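Toom Workshop Forum > Machines and Chores > Can it do the kitchen yet?

illik_nelu
Posted at 7:40
I read the whole thread from July and I still do not have my answer. My question is simple. Can a machine with one arm clear a kitchen counter after breakfast, without a person standing beside it? I do not mean a demonstration with foam blocks. I mean mugs, a plate, a tray.
Nelu Vlad

clollstead_dan
Posted at 8:05
No. Next question.
OK, longer version. We have an arm at the shop in Clollstead that sorts brackets into bins, 900 in a shift, and I love it. Every bracket is the same. Your mugs are not the same as my mugs.

Jaanus Luik
Posted at 8:31
I do not agree with Dan. Mugs are the easy part, because a handle gives two fingers something to hold. In my own test the arm moved a mug from counter to shelf 165 times and dropped it 2 times. For me the difficult thing is a plate. It lies flat, and the fingers must find the rim.

clollstead_dan
Posted at 8:44
Two drops is two mugs on the floor, Jaanus. My wife would send the arm back after the first one.

Jaanus Luik
Posted at 8:52
They were enamel – they do not break so easily. But yes, I understand your wife.

urlow_k
Posted at 9:15
How long did one mug take? That's what kills it for me. I can clear a table while the kettle boils.

Jaanus Luik
Posted at 9:23
41 seconds for each mug. It is slow, I admit this. But if I am at work in that time, I do not care very much about the speed.

illik_nelu
Posted at 9:50
Thank you all. I think Dan is right for the shop and Jaanus is perhaps right for the home. My worry is also the counter itself. It is glossy and speckled, and a mug makes a reflection on it. Does the camera become confused by this? Also, should the plate go first, or the whole tray together with the plate? I would lift the tray, but with one arm I am afraid it will tip. I attach my counter so you can see what I ask about.

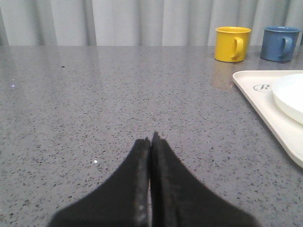
Yellow mug, blue mug, and the tray with the plate on the right – illik_nelu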